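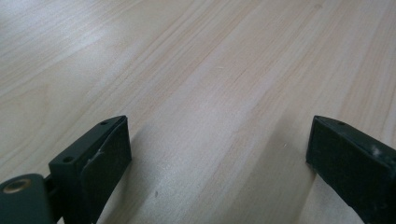
*Pale wood, with the light lying across the grain.*

My grandmother never owned a desk, and I don't believe she ever wanted one. Everything that mattered in that house in Belmonte was done at the kitchen table: the taxes, the Christmas cards, the hemming of choir robes, the cutting up of a whole deer one November when the garage was too cold to stand in. If you wanted to tell her something serious you waited until she was sitting there with her coffee, and if she wanted to tell you something serious she pulled out the chair beside her and patted it, and your stomach dropped.

I have been thinking about kitchen tables since March, when my husband and I started shopping for one and found that a good many of our friends no longer have them. They have islands. They have a counter with a row of stools, all facing the stove like seats at a ball game, and it is a perfectly pleasant way to eat a bowl of cereal. But you can't see the person next to you without turning your whole body, and I suspect that a fair amount of ordinary family conversation has gone missing because of it.

The kitchen table as most of us picture it is younger than you might guess. For a long stretch of American life, a family with one warm room had one table in it, and that table was a workbench first. People ate at it once the dough or the mending had been moved out of the way. Families with more money and more rooms put the good table somewhere else and kept it for Sundays, and plenty of children grew up knowing the underside of the kitchen table far better than the top of the dining room one. I certainly did. My cousins and I had a whole post office under there, with a shoebox for a counter and my uncle's canceled stamps for currency.

By the time I came along, the kitchen table was where mothers paid bills and fathers read the paper and somebody was always being told to finish their lima beans. Ours had a metal edge that collected crumbs, and my brother kept a butter knife handy for digging them out, a job he took on without being asked and still brings up at Thanksgiving as evidence of his character.

## What a table costs you

We began our search at Lovura, a furniture store out past the fairgrounds that has been going out of business, according to its windows, for as long as I've lived here. The salesman was kind and in no hurry. He showed us a round one with a pedestal, good for knees, and a long farmhouse one that would have meant taking down a wall. The one I liked was $800. The one my husband liked was also $800, and so money, which usually settles these things for us, was no help at all.

We went home and did what we always do, and measured the kitchen again. I taped newspaper to the floor in the shape of each table and we walked around the newspaper for a few days, carrying laundry baskets and pretending to open the oven. I recommend this to anyone, by the way, though you should warn your company first. My sister stepped right over ours without a word and only asked me on her way out whether everything was all right at home.

What I had not expected was how strongly other people would feel. I mentioned the hunt at a potluck and wound up hearing about 12 different tables before I got to the dessert end of the line. One man told me he had learned long division, proposed marriage, and written his father's eulogy at the same one, and that his daughter now has it in an apartment on Zakska Street, where it takes up most of the room and she eats on the couch. He told me this last part with real pain. A couple I barely knew got into it right there over the potato salad about whether you should put a cloth on a table, she being for and he very much against.

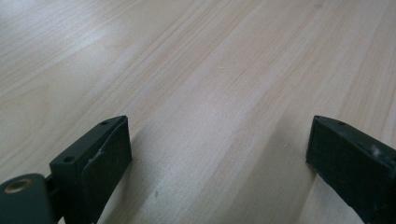

Princess Lumanlan thinks I am being sentimental, and wrote back to tell me so when I asked around for table stories. It was never the table, she said, it was that somebody was made to stay home and keep it going, and her own mother would have traded the thing in a minute for a door she could shut. She added that her family of six now eats standing up at the counter most nights, talks the entire time, and has to be told to quiet down.

I have read that letter more than once, and I think she has a point that I would rather she didn't. My grandmother had no desk, yes. She also had no room of her own to put one in, and when I say she never wanted it, the truth is that I never asked her. She did her accounts after the dishes were done, with the radio low, and if any of us came in for a glass of water she would cover the page with her forearm. I took that for a game when I was small. I wonder now whether it might have been the only privacy she could come by between supper and bed.

And still, I want the table. I want it for the jigsaw puzzles we never finish and for the neighbor who won't sit in the living room because it feels like a visit, but will lean in a kitchen doorway until you push a chair at her and then stay two hours. I want somewhere for the mail to pile up. My husband wants a place to take apart the toaster.

## The care and feeding

If you already have a wooden one, you will get advice about it whether you ask or not. The salesman was a great believer in an oil called Benari, put on with an old T-shirt and left overnight. My aunt swears by wiping it down with a damp rag and otherwise leaving it be, and hers has been through four children and a parrot. Find out what finish you've got before you put anything on it, and try it on the underside first. Coasters are a matter of conscience. I own 3, and I have never once seen a guest use one unless I was looking straight at them.

As for rings and scratches, I've come around to my aunt's side. She can show you the dent where a can of tomatoes was dropped in a temper, and she'll tell you whose temper it was, too, if he isn't in the room.

We bought the round one in the end. It came in a van a little after four in the afternoon, and my husband had the toaster on it by suppertime, so we ate our soup on the couch.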